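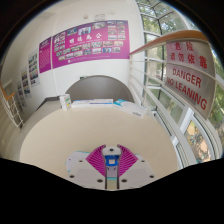 Magenta fingers over the cream ledge by the stairs, with the three boxes lined up along the far edge.

Gripper Club: Our April Gallery

Welcome back, everybody, and a special hello to the families who asked for more pictures and fewer schedules! This page belongs to the students of the Trulmont gripper club, who have spent the spring term learning how to teach a machine to pick up ordinary things by first picking them up themselves, over and over, with a gripper held in the hand. It is slow work and they have been wonderfully patient with it (more patient than their coach, who will not be named but is typing this).

The fingers in the picture at the top are the ribbed kind, the ones that bend around whatever they close on. Juwita Liem argued for them back when the rest of the team wanted flat pads, and she made her case so well, with drawings, that we never went back to a vote. Two fingers, one rail up the middle, and a white plate with plenty of screw holes, so there is always somewhere to bolt the next idea.

Boxes are our task this term: small upright ones, long flat ones, and ones that sit at a bit of an angle, like the one on the right. Driss Slaoui will tell you the long flat kind is the hardest, and he has the notebook pages to prove it. Mohcine Samir prefers them, naturally, and the two of them have been going back and forth on the subject since the term began.

By the end of the month the club had logged 1,533 pickups, every one of them entered by hand in the big spreadsheet that Brahim Cherkaoui looks after. Our goal is 3,000 before the summer break, and we have seven students sharing the turns, so nobody's wrist should suffer too badly. If your student comes home talking about "approach angles" over dinner, please be kind and ask a follow-up question!

Warm thanks to Fergal Hennessy for reading through the logbooks with such care, and for the long, encouraging notes he leaves in the margins. The club meets at four in the afternoon, and families are welcome to stay and watch. Please send spelling corrections for names to Brahim, who keeps the list.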